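Home Contents Machines and cells Upkeep Talk Log in

Brillcombe assembly cell

The Brillcombe assembly cell is a two-armed robot station used for trials in putting small parts together. It was set up by Flallia, a test house in Jeslow, and is mostly cited for its upkeep routine, known as the Duggan check after the workshop where it was first written down. Supporters credit the routine with keeping the cell in steady use. The evidence for this is thin.

Setting up

The cell has two arms facing each other across a table, each ending in a jointed hand with fingers. Parts and fixture plates are laid out on a work board between them. According to the setup notes by Vesna Hoxha, the board is placed first and the arms are taught their positions from it. If the board is moved, every taught position has to be checked again. The notes allow 11 minutes for this. Bujar Softić, who ran the cell in its first year, wrote that he had never finished in that time, and the figure has not been changed.

Upkeep

The Duggan check is done at the start of the week, before power is applied to the arms. It covers the finger joints, the wrist cables, the screws in the casings and the fit of each plate on the board. A fuller service falls due after 2000 cycles. What counts as a cycle is not defined. Some logs count each peg placed, others a full clearing of the board, so service intervals taken from different logs cannot be compared.

Vasilis Tomić has claimed that the check halves the number of dropped parts. His report gives no figures from before the check was brought in, and the finger pads were replaced in the same month. Aurora Correia repeated the work with 2 cells and found no clear change. Flallia's own pages still quote the earlier claim without mentioning hers.

Repair

Most recorded faults are in the cables near the wrists, which bend whenever a hand turns. The manual says that a wrist can be opened and closed again with the arm left in place over the table. Davina Paterson has questioned this advice, as a dropped screw can end up under the board and tilt it slightly. 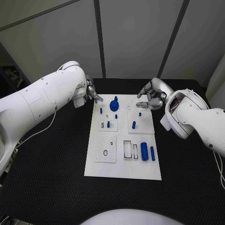 Page last changed: March, by Davina Paterson

The right arm has its casing partly open near the wrist, with red and dark wiring showing inside. Blue pegs and cylinders stand on the board among the white plates.

After a wrist repair, the manual asks for one slow run with the pegs only. Whether this would show up a worn cable is doubtful, as a slow run puts little strain on the joint. Later versions of the manual add a second run at full speed but call it optional.

See also: Fixture plates; Robot hands; Service intervals (disputed)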